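Small parts, short shifts: how piece work is organised in a local assembly shop
Group 3 – Rania Khoury, Kedir Woldegiorgis, Stela Anghel
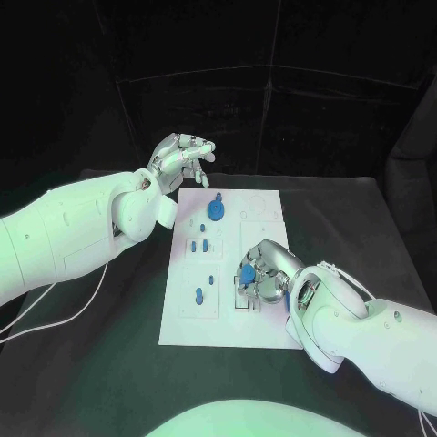 Fig. 1. White board with small blue parts on a dark grey table.

Why this topic: Stela did a placement at Kurkamex in January and kept going on about the rota. So we asked if we could look at it properly.

What we did. Two visits, then a short talk with the shift lead, Despina Crăciun. Also read the old rota sheets. Not all of them, some were missing.

Findings so far
Target is 270 pieces per shift. Pay goes up past that, but only if the whole bench gets there. People on the fast benches like it. People on the slow ones dont, and swap out when they can. New starters end up on the slow benches – so they hardly ever see the bonus in their first weeks.

Breaks are the other thing. Two short ones, fixed times. Despina said she would move the second one later if it was up to her. Several workers told us the same without being asked.

Problems. Our questions were too long and we ran out of time on the first visit. Kedir's notes are in a diffrent order from Rania's, still matching them up.

Still to do: table of bench swaps, references, ask Ms Costache if the interview notes go in the appendix or not.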